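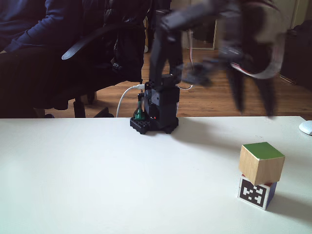 Perguntas frequentes — aluguer de mesas de trabalho no espaço Lekdale

Última revisão: novembro

Quem pode alugar uma mesa?
Qualquer pessoa com mais de 18 anos que tenha feito a inscrição na recepção. Não é preciso ter empresa nem número de atividade aberto. Os estudantes podem alugar com as mesmas condições, mas devem mostrar o cartão da escola no primeiro dia.

Por quanto tempo posso reservar?
O período mínimo é de 3 horas e o máximo é de sete dias seguidos. Se precisar de mais tempo, deve fazer uma nova reserva, e esta só é aceite se a mesa não estiver pedida por outra pessoa.

Posso escolher a mesa?
Sim, no momento da reserva. As mesas junto da janela são as mais pedidas e recomendamos que reserve com quatro dias de antecedência. Na sala Heffernan é permitido falar ao telefone; na sala Cekden pedimos silêncio.

O que está incluído no preço?
A mesa, uma cadeira, a ligação à internet, a luz e o aquecimento. O café paga-se à parte, na máquina do corredor. As impressões também são pagas à parte, por folha.
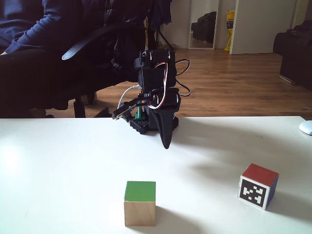 Posso deixar as minhas coisas de um dia para o outro?
Pode, se a sua reserva continua no dia seguinte. Os objetos de valor devem ficar no cacifo. A chave do cacifo pede-se na recepção, com um depósito que é devolvido no fim.

É permitido comer na mesa?
Bebidas com tampa, sim. As refeições devem ser feitas na copa, que tem frigorífico e micro-ondas. Por favor, escreva o seu nome nos recipientes — o que fica sem nome é retirado no fim da semana.

Como faço para cancelar?
Pelo formulário do sistema Zakora, o mesmo que serve para reservar. Até à véspera, às 18h, o cancelamento é gratuito. Depois desta hora é cobrada metade do valor.
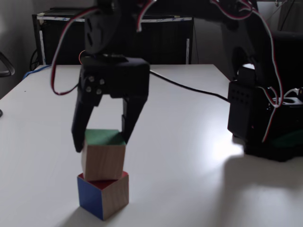

Recebi um código de erro 333 ao pagar. O que significa?
Significa que o banco não confirmou o pagamento dentro do tempo. A reserva não fica feita. Verifique primeiro se o valor saiu da sua conta e, se saiu, escreva-nos com o comprovativo em anexo. Não repita o pagamento antes de receber a nossa resposta.

Posso trazer um convidado?
Sim, um convidado por mesa, até uma hora. Ele deve assinar o livro de entradas.

Passam fatura?
Sim. Indique o número de contribuinte quando fizer a reserva, porque depois já não é possível alterar a fatura.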